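The Planner That Works Until You Move the Bowl

Motion planning firms have stopped selling you a robot. What they want you to buy is a number, and in May the number was 89.
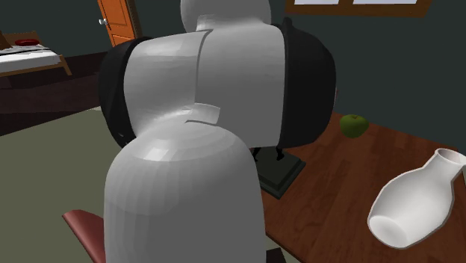

A success rate from a simulator tells you how good the simulator is at agreeing with itself, one reader wrote after our last piece on planning software, and the vendors know it. The message ran to two pages and was not polite. It was also closer to the truth than most of what gets said on a trade show stage.

The 89 belongs to Prelenley, a small company that sells a planning and control package for household arms. Its software, Prelenley says, completes 89 percent of tabletop pick-and-place jobs in rendered bedrooms, kitchens and dens. The rooms are nicely done. You get a wood-grained table, a green apple, a white vase lying on its side, a door with a silver knob. A white arm with black joints fills the middle of it all. Somewhere behind those smooth shells is a piece of code deciding how to reach the apple without sweeping everything else onto the floor.

I spent a Monday with that code, and I came away with more respect for the people who wrote it and less for the people who sell it.

The package has three layers. Perception takes in the camera view and produces a list of objects with poses. The planner turns that list into a path. The controller follows the path and complains if the joints fall behind. Every robotics student has drawn this diagram. The trouble is in the arrows between the boxes, where one layer hands another a guess and the guess gets treated as fact.

Take the vase. By default, Prelenley's perception layer in simulation doesn't perceive anything. It asks the simulator where the vase is, and the simulator tells it, exactly. There's a switch in the settings to turn this off and use the rendered camera view instead. The headline figure was measured with the switch in its default position. You can find this in the documentation, in a table near the end, under a heading about test conditions.

To be fair, plenty of teams do the same thing when they're debugging a planner. If the arm hits the table, you want to know whether the path was bad or the table was in the wrong place, and perfect poses settle that quickly. It's a sensible way to find bugs. It is a strange way to advertise.

I asked to see the tests rerun with the camera on. I was shown 20 trials, picked by me from a longer list, and the arm got through fewer of them than I'd been led to expect. Most of the failures were dull. The planner would get an object pose that was off by a finger's width, produce a perfectly smooth path to the wrong place, and close on air. The controller reported success each time, having gone exactly where it was told. Nothing in the log flagged a problem until the scoring script checked where the object had ended up.

That last part bothered me more than the misses. A miss you can fix. A stack that can't tell it missed will cheerfully move on to step two.

Broslow, which makes a competing planner, handles this a little better. Its software carries the uncertainty forward, so a shaky pose gives you a slower approach and a second look before the grasp. The price is time. Broslow's planner can take 400 milliseconds to replan where Prelenley's barely pauses, and on a side-by-side video it looks hesitant. Buyers watch videos. I suspect a fair number of them have picked the confident arm over the careful one on that basis alone.

Then there's Akinola, an open-source tool that does one modest job: it takes a simulated room and messes it up. It shifts the lights, nudges the furniture, changes how slippery things are, and reruns the same task until something breaks. It has an ugly interface and a bad installer. It took me 3 tries to get it running. I'd still trust an afternoon with it over any brochure, since it gives you a list of the ways your planner fails, with the settings to make each failure happen again.

Neither company publishes Akinola results. Prelenley told me the tool was "not representative" of customer homes. Broslow said it was looking into it.

Maybe they're right about homes. I don't know what a representative one is, and I doubt the rendering artists do either. A simulated vase has a mass somebody typed in. The contact between a fingertip and a glossy curved surface is a handful of numbers in a file, and when I changed one of them, the same grasp on the same vase went from fine to hopeless.

The next release of Prelenley's package is supposed to ship with the camera switch turned on. A company engineer mentioned it while we were packing up and seemed pleased about it. The sales team was less sure. Wolness, a care equipment supplier that has been trying out the software, has asked for both figures in writing before it signs anything, and as of press time it had received one of them.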